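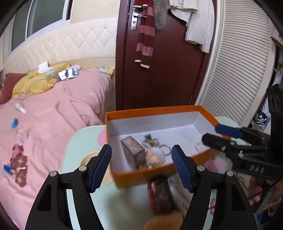
Small Things, Kept: A Morning With the Woman Who Runs the Griswood Swap Table

I got to Griswood just after nine, and she already had the kettle on and half her stock spread across the kitchen floor. I'd come to talk about keychains. I know! But I've been a quiet collector of small stuff since I was 11, and when a reader wrote to tell me there was a woman over here who had been running a swap table for little keepsakes for 15 years, I was in the car pretty much that same week.

She didn't want her name in this, which is fine by me. "Put down that I'm the keychain lady," she told me. "It's what they call me at the post office anyway."

It started with her aunt's house in Briltthorpe, which had to be cleared one wet January. The furniture went fast. What was left was drawers and drawers of tiny things - charms, pins, key rings from gas stations, souvenir spoons. "My cousins wanted to throw the lot in a dumpster," she said. "I counted the key rings on the bus home because I was so mad. There were 147 of them. She'd only ever had one door!"

She tried selling them and hated it. People haggled over a quarter, she said, and then left the thing on the next table. So she put up a card that said bring one, take one, and that has been the rule ever since. No money, no trading up, and you can't take two even if you brought six.

I asked what people bring. Plush ones are huge right now, especially with teenagers, who clip them on their backpacks until the faces go gray. Older folks like metal. She gets plenty of enamel from the Denley flea market, and every so often somebody hands over a thing that clearly hurts to give up. "A man stood there for most of an hour with a little brass whistle," she said. "Put it down, picked it up. I told him to go home with it. He came back in the spring and left it, and he took a plastic pineapple."

Does she keep any herself? She laughed and went a bit pink. There's a shelf in the hall, it turned out, and then a second shelf, and then a closet she wouldn't open for me. She owns over 200 now, not counting her aunt's.

Her advice for storing them was firmer than I expected. Shallow boxes, never jars, since everything in a jar tangles and the bottom layer gets scratched. Soft things apart from metal if you can stand to be that organized (I can't). And she won't have rubber bands in the house. "They melt onto everything. I lost a lovely tin to a rubber band."

We stopped for lunch at Pawlak, the bakery on the corner, where the woman behind the counter asked about a ceramic owl before she asked what we wanted to eat. The owl had gone, I gathered, to a kid with a trombone case.

I'd brought a key ring of my own to swap, a dull little anchor I've had since college. She turned it over a few times and told me to go ahead and choose. I picked a green glass fish with a chip in its tail. It's on my car keys now, and it clinks against the steering column every time I make a left.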